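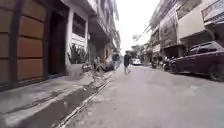

A side street with a big wooden gate and some pot plants under the window.

Giving up the car, six months on

Wednesday, January 1, 2020

I sold the car in July. A few people have asked how it is going, and I have been giving them short answers, so this is the long one.

The car was twelve years old and needed a new clutch. The garage in Panbridge quoted me 400 for the work, and a man in Warkum offered me 370 for the car as it stood. I thought about it over a weekend and took the 370. I didn't have a plan beyond seeing how long I could go without replacing it.

The first month was mostly annoying. I had got used to leaving the house late and making up the time on the road. You can't do that on foot. I missed two buses in the first week and was late for Hemi Bright's birthday lunch, for which he still hasn't quite forgiven me. I now keep the timetable on the inside of the kitchen cupboard and leave five minutes before I think I need to.

Work is a 20 minute walk. I had driven it for years and told myself it was too far. In the car it took eight minutes, plus however long it took to park, and some mornings that was longer than the drive. So the real difference is small. I arrive more awake, and on wet days I arrive with damp knees. Waterproof trousers fixed that. They look terrible and I keep them in a carrier bag under my desk.

Walking the same route every day gets dull, so I started taking different turnings. I know far more of the streets round here than I did a year ago. There is a bakery I must have driven past hundreds of times without noticing. I have also learnt which roads have decent pavements and which have the narrow kind where two people can't pass without one stepping off the kerb. Bin day makes those worse.

Shopping took the most sorting out. I used to do one big shop every fortnight and throw a fair bit of it away. Now I go three times a week and carry what I can in a rucksack. Heavy things, meaning potatoes, cat litter and anything in tins, come by delivery once a month. I spend slightly less overall, though I haven't kept proper records and wouldn't swear to it.

Shoes are a cost I hadn't thought of. I wore through the heels of one pair by October and paid 80 for the next, more than I have ever spent on shoes. They have held up well so far.

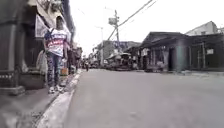

What I still haven't solved

Irnell is the main problem. My sister Ataahua Goodwin lives out there, and the last bus back leaves before seven. I have either stayed the night on her sofa or paid for a taxi, and neither is something I want to do every time. She has offered to fetch me, but that is just using somebody else's car.

The tip is the other one. I have a broken chest of drawers in the spare room that has been there since August. The council will collect it for a fee and I keep not booking it.

I did hire a car once, for a weekend at Waaka in the autumn. It was fine. I had forgotten how tiring it is to drive in the dark, and I was glad to hand the keys back on the Monday.

I'm going to carry on until the summer and then look at it again. If Irnell gets a later bus I probably won't think about it at all. The new timetable is due out in the spring, and I'll put up a note when I've seen it.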